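From: Karine MacDonald
To: shared-floor list
Date: 2024-11-26
Subject: Re: Floor tape, take four

Rosaire Robichaud wrote:
> I've read the draft twice and I still don't know what section 5 wants
> from me. It says the taped boundary is "the limit of the robot". Which
> part of the robot? The wheels? The wheels plus whatever the arm can
> reach on a good day? At Lyons we tape where the base parks and everyone
> understands that the arm goes where it likes. At Derken they tape the
> reach, and you could hold a dance inside it.
>
> Also, 27 pages is a lot of pages for tape.
>
> Rosaire

Rosaire, thanks. You're the first person to admit to reading it twice, and I'm choosing to take that as praise.

You're right about section 5. It was written by three of us over two phone calls and it reads that way. The sentence you quote started life as two sentences, one about bases and one about arms, and somewhere between the July draft and this one they were merged by somebody who likes a short paragraph. (Me.)

What I'd propose is that we stop using the word "boundary" altogether and say which of two things we mean:

5.1 Parking outline. Marks where a mobile base stands when it isn't under way. Tells you nothing about reach. You may not leave your bag, your coffee or your graduate student in it.

5.2 Reach outline. Marks the floor area under everything the arm can get to, tool and hand included, plus the margin in 5.4. If it's powered, you're outside the line or you're the named operator.

Two outlines, two colours, and the colours go on a card by the door. I don't much care which colours. Chantal does, and has sent me a chart, and I'll forward it to anyone who asks nicely.

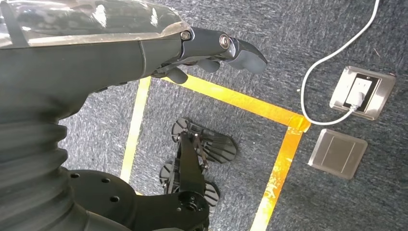

On the margin: the draft has 265 mm, which Amedeo quite reasonably asked me to justify. I can't. It came from the old Bineck floor rules, and when I tracked down the person who'd written those, she said it was the length of the ruler she had on her. I'd like to replace it with a figure each site works out for itself and writes down, with the working attached. Stopping distance at the speed you really run, plus a person's outstretched arm, will get most of you further out than 265, and I apologise in advance for the floor space.

Darcy raised overlapping outlines, where an arm on a fixed mount can swing over a spot where a mobile base gets parked. The draft says this is "to be avoided where practicable", a phrase that has never once caused anybody to avoid anything. My suggested wording:

5.6 Where the reach of one machine covers the parking outline of another, the two are treated as one work area. One operator is named for both. Neither is enabled until that operator has looked at both, with eyes, from the floor.

The bit about eyes is there on account of the Mirnmont trial, where both machines were checked very thoroughly on a screen in the next room.

Then cables. Section 7 currently requires that leads be "managed", and every site that answered the survey said theirs were. I've been to those sites. New wording: no lead crosses a taped line unless it belongs to the machine inside it, and any lead in use at a floor outlet is run so that the slack lies away from where wheels travel. Floor outlet positions go on the site plan. If you don't have a site plan, section 2 would like a word.

Section 9, tape maintenance, I'd leave mostly alone. Replace it when you can't follow an edge by eye from standing height, and in any case every 90 days. Rosaire, I know you think 90 is excessive. The Lyons floor sees less traffic than most, and if you'd like to propose a longer interval for low-traffic rooms, draft the sentence and I'll put it in. Please don't draft a paragraph. On carpet, use a tape that comes up without taking the carpet with it. Facilities sent Bineck an invoice for $549 over this and I'm told the covering note was worse.

Still open, and I'd be grateful for views:

- whether a parking outline needs a label saying which base lives there, or whether that's obvious to everyone except visitors
- whether a protective cover on an arm counts towards the reach measurement (I say yes, measure the outside of whatever's on it; Amedeo says covers shift about and we'll be remeasuring forever)
- whether the colour card should be laminated. Chantal says yes. I've no opinion and would like to keep it that way.

As for the 27 pages, 11 of them are Appendix B, which is the survey results, and it can go on the website. That gets us to 16. Still a lot of pages for tape, I agree, but you're welcome to find me one nobody has tripped over.

Replies to the list please, not to me. Darcy is keeping the marked-up copy.

Karine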